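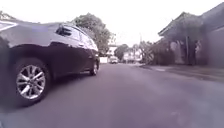 A dark crossover parked along the edge of the street.

The residents' office of the Orozco neighbourhood opens at eight on a Tuesday, and by a quarter past there is usually somebody at the counter asking about the road. Getsemaní Nava, who has dealt with street matters there for five years, keeps a separate folder for it. She agreed to speak to the bulletin about parking, kerbs and the long block wall, on the understanding that she could not promise dates.

"People come in about the cars first," she said. "They want to know whether they may leave one on the street overnight. They may, provided the wheels are close in and no gate is blocked. We ask for no more than that at present."

The question of marked bays was raised in April and has been put aside. Mrs Nava explained that painting lines on the present surface would be money badly spent if the asphalt is to be repaired afterwards. Her colleague Ignacio Alcantara, who joined us for the second half of the conversation, agreed with her on the order of work, though he would have liked a firmer decision on it.

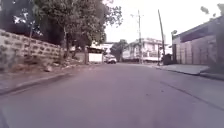 The roadway, with the long seam towards the right-hand side.

Mr Alcantara's chief concern is the seam. It has been reported to the office by 2 households, and he has walked the length of it with a contractor from Cirkunen. "A line like that lets water in," he said. "You seal it early and it is a small job. You leave it, and you are cutting out a strip of road." The contractor's offer covers cleaning and sealing only. The darker patches elsewhere in the surface are not included, and the office has asked for a separate price.

On the wall, both were careful. It is built of hollow concrete block and has never been rendered, and the top edge remains rough. Mrs Nava said that residents often assume the office can finish it. "It stands on private land. We have written to the owner, and we have had a polite answer. I cannot send a mason to somebody else's wall -- I can only write again."

The ground at its foot is another matter. The office regards the strip between wall and kerb as part of the street, and intends to have it cleared. 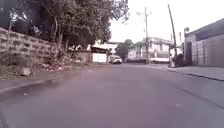 Wall, verge and kerb, with the trees behind.

"Leaves, twigs, litter, stones," Mr Alcantara said, when asked what the clearing would involve. "There is a loose block as well, and that needs two hands and a barrow." He has set aside 1000 pesos for carting the material away. What should follow is not settled. Yatziri Manríquez, a resident, has proposed low planting along the strip; Mr Alcantara would prefer gravel, as it needs no watering.

Neither wishes to see the trees cut back hard. Mrs Nava receives requests in both directions, and said that the shade is valued by those who walk to the shops at midday. Light pruning over the roadway may be considered once the verge has been dealt with.

Residents who wish to comment on the planting proposal may leave a note at the counter, giving their name and house number. Notes concerning the seam should be marked for Mr Alcantara.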